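Kondusier recording kit by Sillurier: two months with eggs

I bought the Kondusier in August to collect examples for a small manipulation policy. The task is simple to say: take one brown egg from a white bowl and set it in a clear plastic egg case, or the other way back. We do it on a kitchen counter, with the soymilk maker left where it normally lives. So far I have recorded 1064 episodes, and I think this is enough to write an opinion. 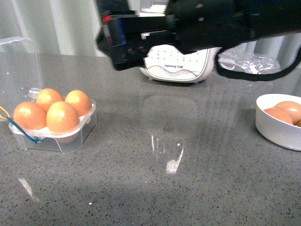
Recording hardware

The kit gives you a head view and a wrist view, and Nolix, the program which writes both to disk. Mounting took me one evening. The manual is short but correct, except for the page on cable routing, where the drawing shows an older bracket. Leave more slack at the gripper than the drawing says. My first cable was too tight and the connector became loose after 65 episodes.

The wrist camera is the reason to buy this kit. An egg is round and smooth, and from the head view it is difficult to judge when the fingers are on both sides of it. In the wrist view you see the fingertips all the time.
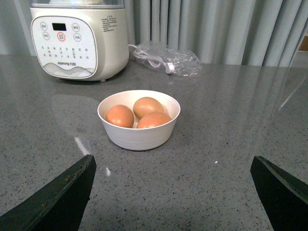

Exposure is the weak part. Our counter is polished and gray with speckles, and it throws the light back. In automatic mode the brightness jumps when the arm moves, so I fixed the exposure by hand and saved it as a profile. Nolix forgets this profile after each update, and I had to delete 27 episodes before I noticed.

Reviewing episodes is pleasant. You can mark the start and the end with one key, write a note, and filter by the note later. I mark how many eggs are in the case at the start, and Nolix makes a small table from it — very useful when you want the same amount of examples for each starting state.

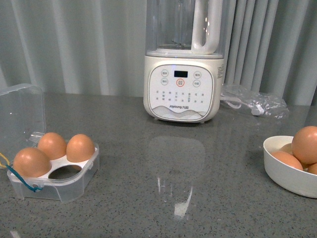

I also tried the Kamel, which is cheaper. Its controller is lighter in the hand and I was less tired after a long session. But its two video streams drift apart, and correcting them afterwards cost me more time than the recording. With the Kondusier I have not needed to correct anything.

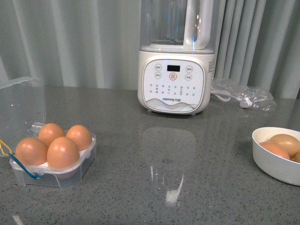 One more complaint: the export stops at 1000 episodes per file. Support answered me on a Tuesday, politely, that a larger limit is planned. Until then you must split the set and keep your own list of which part is where.

Good: wrist view, synchronization, notes and filters
Bad: lost exposure profile, export limit, old drawing in the manual
Would I buy it again: yes, for small objects. For boxes and bottles I would take the Kamel and save the money.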